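What the Sorting Table Teaches Us

I have worked for ten years in returns handling, first in a small shop and now in a warehouse at Hastisby where 3,000 parcels can come in on one day after a sale. In October we got two-handed robots for one of the sorting tables. I want to write about what this changes for the people, because the discussion I hear is mostly about whether we lose our jobs, and I think this question is too narrow.

A returns table is not like a factory line. On a line, the same part comes again and again. With us, a toy is followed by a box of food, and after it comes something for the kitchen or the office. A person who does this work for some years knows with the fingers which package will tear and which one can be pushed. We never had a name for this knowledge, and it was never in our pay.
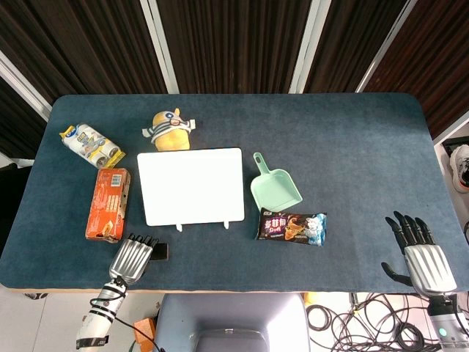 The robot table
Returns department, Wolura warehouse, Hastisby

A plush toy, a whiteboard, a dustpan and a bag of snacks have nothing in common except that somebody must pick them up and decide where they go. For my colleagues this is one movement and one thought. For the machine every item is a new problem, and it is my colleagues who must explain it. They are asked how they hold a soft thing, why they turn the long box first, when they use two hands. Some of them were never asked a question about their work before.

I find this good and also unfair. It is good to be asked. But when a sorter gives eight hours of such explaining, she is doing the work of a teacher, and at our place she is still paid as a sorter. The company Riis, which delivers the system, sends its own trainers and they have a different contract. I don't say they earn too much. I say that the knowledge comes from two sides of the table and only one side has a price.

The second change is the tempo. Before, we talked while we sorted. Now the person at the robot table stands mostly alone and watches, and watching is more tiring than people believe. My back is better on those shifts, I admit it gladly, but my head is heavy when I come home. At our other site in Zavby they change places every two hours, and I would like the same rule here.

I am not against the machines. With 200 people in the building, many of us have bad shoulders, and I would not wish this for the young ones. But I would like that the management writes down what we teach, with our names next to it, and that it counts when the wages are discussed. So far we have received a new safety sheet and a training plan for the robot table. The wage table is the same as last year.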